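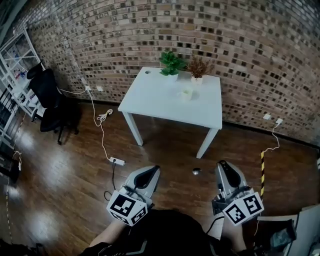

Support ticket
Site: Holby
Product: Plollden handheld gripper set, pair
Opened: 2023-07-29
Priority: High
Status: Awaiting parts

Reported problem
The right gripper loses tracking during table pickup tasks. The position trace jumps and the recording stops with the message "pose lost." The left gripper is not affected. The fault was first noted in February as an occasional dropout and was closed at that time without a cause.

Site conditions
White table against the brick wall, two potted plants and a small cup on the tabletop. Power is taken from the wall outlets to a strip on the floor. Both grippers carry a marker cube.

Log
Entry 1. Recording software restarted and both grippers paired again. Fault returned on the second attempt.

Entry 2. Marker cubes exchanged between the left and right units. Fault remained with the right unit. The cubes are therefore not considered the cause.

Entry 3. Room lights lowered to reduce reflections from the floor. No change.

Entry 4. Log files sent to Rerer support. The reply notes that the right unit drops its signal for up to 500 ms when the finger is closed fully — the software treats any gap longer than 70 ms as a lost pose.

Entry 5. Housing opened by the Cheng service desk. Wear found on the finger position cable where it passes the hinge. The signal cuts out when the cable is bent by hand.

Safety note
During Entry 1 an operator stepped back while watching the screen and caught a foot on a floor cable. There was no injury. Operators are to keep cables out of the standing area before each session, and sessions are to stop if a cable moves into it.

Action
Replacement cable ordered. The right unit is withdrawn from use until it is fitted and 2 full test sessions have been recorded without a dropout. The February ticket has been reopened and linked to this one.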